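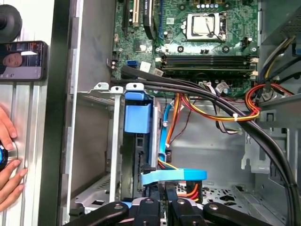

Section 8: Setting up the Flarwood drip watering kit

Read this section in full before cutting any pipe. The kit waters raised beds, borders and containers from a standard outdoor tap. It is not suitable for lawns.

8.1 Before you begin

Lay the main pipe in the sun for an hour so that it uncoils easily. Check that the tap has a sound thread and does not drip when closed.

CAUTION: Do not connect the kit to a drinking water supply without the non-return valve provided.

8.2 Laying the main pipe

1. Screw the non-return valve to the tap by hand, then fit the filter and the pressure reducer in that order. The arrow on each part must point away from the tap.
2. Push the main pipe on to the reducer and tighten the collar.
3. Run the pipe along the back of the bed and peg it down at each bend. Avoid kinks.
4. Cut the far end square. Leave it open for the present.
5. Open the tap for a minute to flush out soil and shavings, then close it and fit the end cap.

8.3 Fitting the drippers

1. Mark a position beside each plant, keeping drippers 14 cm from woody stems.
2. Pierce the main pipe with the punch, holding it upright.
3. Press the barbed end of the dripper into the hole until it clicks.
4. For pots, use the narrow pipe and a stake. No length of narrow pipe should exceed 120 cm.

NOTE: A hole made in the wrong place can be closed with one of the plugs supplied. Do not use tape.

8.4 First watering

Open the tap slowly and walk the length of the pipe. Every dripper should release a steady drip. If those at the far end run dry, clean the filter and check for kinks - a long run on sloping ground may need to be divided in two.

Newly planted shrubs need longer watering than established ones. Test the soil with a finger at the depth of the roots and adjust the time accordingly.

8.5 Winter storage

Drain the pipe before the first frost and bring the filter, valve and reducer indoors. The main pipe may stay in place under a mulch. Refit all parts in March and repeat step 5 of 8.2.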